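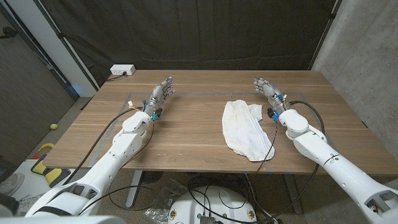 Diary

05/02/2021

Up before the alarm again. The wind had gone round in the night and the bathroom window was knocking, so I got out of bed to shut it and then there was no point in going back. Coffee, the end of the loaf, half an hour with the seed catalog. I still haven't ordered the beans.

The main job today was the piano accordion pages. Kerstin Dalen has been after me since winter to write down her grandfather's tunes properly, and I said I would have a first batch ready for her by June. There are 41 in the notebook she lent me. Some are only eight bars and a question mark. He had his own way of marking the bass side, with little crosses under the line, and it took me most of March to work out that two crosses meant hold and three meant go back to the start. I did four tunes before lunch. The one called Isholm Waltz gave me trouble because the second part doesn't add up. Either he dropped a beat when he copied it or he played it that way. Kerstin has a cassette somewhere with him playing it at a wedding. I've asked her to look again in the boxes under the stairs.

Tyra Fjeld called at noon about the ferry to Ploma. They've changed the summer timetable and the late boat now leaves before the dance is over, so we either sleep there or go home early. I said sleep there. She'll ask about rooms. The hall holds 90 and they expect to fill it, so she wants to book this week. She also told me a long story about her neighbor's fence which I didn't follow.
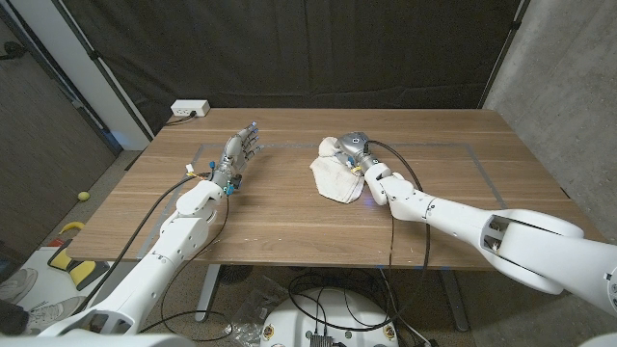 She said the rooms over the bakery were fine last time apart from the stairs. I remember those stairs. Carrying an accordion case up them at midnight is work. I told her I'd take the small one this year and leave the big one at home, and she said I say that every year.

After the call I walked down to Isaksson to pay for the repair. The bellows were done and two reeds replaced on the left side. It came to 3,441, more than I had put aside. I had 3,000 in the envelope and paid the rest by card. He let me sit in the back and try it. The low F speaks right away now. It used to come in late, and I had gotten so used to leaning on it early that I was ahead of myself for the first few minutes. I'll have to unlearn that.

Walked home the long way past the boatyard. Two hulls out of the water, one of them scraped down on one side. Bought potatoes and a piece of cod. The plum tree behind the school is about to open, a few days later than last year if I remember right. I looked in last year's diary when I got in and I hadn't written anything about it.

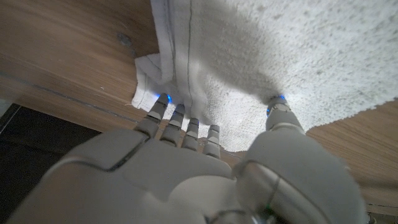

White towel on the table.

Did two more tunes in the afternoon, both polkas, both easy. He wrote "Okow" at the top of the second one and I don't know if it's a place or a person. Kerstin doesn't know either. Her aunt might, so I've put it on the list for when we drive over to see her. The list is getting long: the crosses, Okow, the missing beat, and who Little Anna was, because there are five tunes named for her and none for his wife.

Cod and potatoes for supper. I burned the butter a little. Played for an hour afterward with the window shut, mostly the waltz, once with the extra beat and once without. I like it better without, but that's not the point of writing it down. I'll copy it as he has it and put a note at the bottom of the page.

Rain started at nine. Must order the beans tomorrow, and call Tyra back about the rooms.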